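I started singing with my sister again in September, after a gap of 15 years. We never fell out. She moved to Lakau for work, I stayed here, and the duo we had in our twenties stopped without either of us saying it had stopped. When she moved back I called her and asked if she wanted to try a few songs in my kitchen. She said yes as long as there was no talk of a gig.

There is now a gig, so I'm writing down how we got here.

The first evening was rough. We picked four songs we used to do every week and neither of us could remember who had the low part. I was sure it was me. She was sure it was her. We sang one verse both on the low part, then one verse both on the high part, and then stopped to eat. After dinner I dug out the old rehearsal tapes, and she was right on three of them.

My voice has dropped. I used to get up to a high E without thinking about it and now I have to plan for it. Hers has gone the other way, or maybe she just uses it better. She sang in a church choir in Lakau under a director called Loredana Barbieri, who made everyone hold long notes at the start of every practice until they were sick of them. You can hear the result. She runs out of breath a lot later than I do.

So we swapped on two songs and moved the key down on the rest. One of them went down a full step and sounds better for it. Another went down a step and sounded like a hymn at a funeral, so we put it back up a half and I take a breath in the middle of the line where I shouldn't.

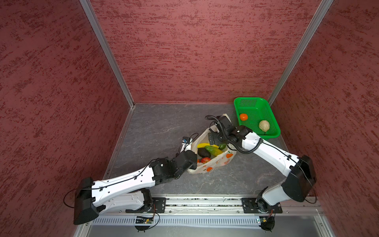
How do you decide which sister gets the melody?

Whoever knows the words better takes it. We tried doing it by range, and we tried taking turns, and both ways left one of us reading off a sheet during the part people listen to most. The harmony can survive a mumbled word. The melody can't.

Our old guitar player, Darragh Horgan, came by for the third practice. He still has the same guitar and the same capo. He had also kept a list of our sets in a notebook, with the keys written next to each song, which would have been useful two weeks earlier. According to the notebook we had 21 songs we could play without notice. I would put it at six now, maybe seven if you count the one where we both leave out the bridge.

Darragh thought we were singing too close to each other. When we were younger we shared one microphone and leaned in. We liked how it looked, and it also meant neither of us could hear the room. He had us stand at opposite ends of the kitchen and sing across it. It was uncomfortable for about a song and a half. Then I started hearing where her vowels were different from mine. She says "heart" with more air in it than I do, and on a held note that makes the chord sound flat even when it isn't. We fixed "heart." We haven't fixed "home" yet.

We also wrote something new, the first song since the old days. It's called "Berhe," after the street our grandmother lived on. My sister had the chorus and I had one verse about the stairs. The second verse took weeks. We kept writing lines that rhymed and said nothing. In the end she called Catríona Hanrahan, who lived across from our grandmother and is 90 something, and asked her what she remembered. She remembered a radio in the window playing dance music on summer nights. That became the second verse almost word for word.

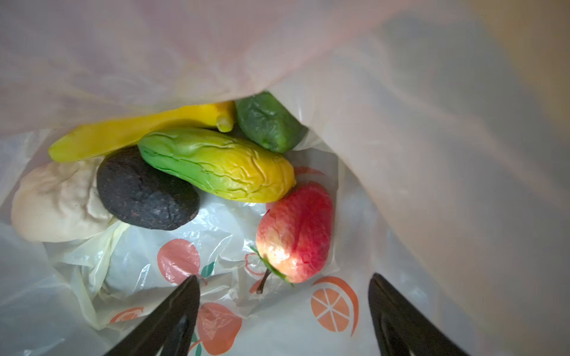
## The gig

It's at the Flandatum, which is the back room of a bar in Brurnberg. Gyula Vincze books it. He had us on the bill once years ago, and when Darragh mentioned we were practicing he offered us a slot before we had said we wanted one. My sister was annoyed for a day and then asked how long the set was.

The room holds 116 people, and Gyula doesn't expect it to be full. We open for Duygu Tuncer, who plays accordion and sings in a very low voice. I went to hear her last month so I would know what we were walking into. She does long songs with long introductions, and the crowd was quiet and patient with her. I think that helps us. Our songs are short and slow, and a noisy room would swallow them.

Here is the set as of tonight:

1. "Carry the Water" (in G, me on melody)
2. "Two Coats" (in D, her on melody)
3. "Long Way Under" (no guitar)
4. "Berhe"
5. "The Miller's Field" (in C, down from D)
6. "Goodnight Now"

The no-guitar song is the one I worry about. We start on the same note and split on the second word, and if either of us comes in a little under, there's nothing to lean on. Darragh wants to play us a quiet G from the side of the stage. My sister wants to hum it herself. We're trying it both ways this week. 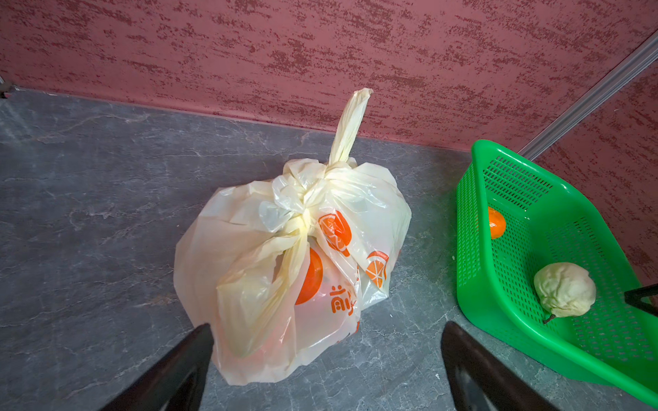
We still have to settle what goes behind us on stage. The Flandatum has a bare brick wall with a fire door in it, and the last time we played there the fire door was in every picture. Gyula says we can hang a cloth. I'd like something in the color of the wall in the photo above, that dusty rose with the darker maroon streaks in it, since it would be warm under the lights without being a plain red curtain. My sister thinks it will make us look like a dentist's waiting room from when we were kids. She would go with black. We have until the sound check to agree, and I have an old bedsheet and no idea how to dye it unevenly on purpose.

Practice is down to twice a week now. We run the whole set once without stopping, mistakes and all, and then go back and fix two things. Any more than two and we get short with each other. Last night it was the ending of "Two Coats," where I kept cutting off early, and the word "home." She wants the vowel rounder. I want to stop thinking about it and sing the song.

I'm going to record the next run on my phone from the far end of the hall and listen to it in the car on the way to work. If "home" still sounds flat from there, I'll go with her vowel.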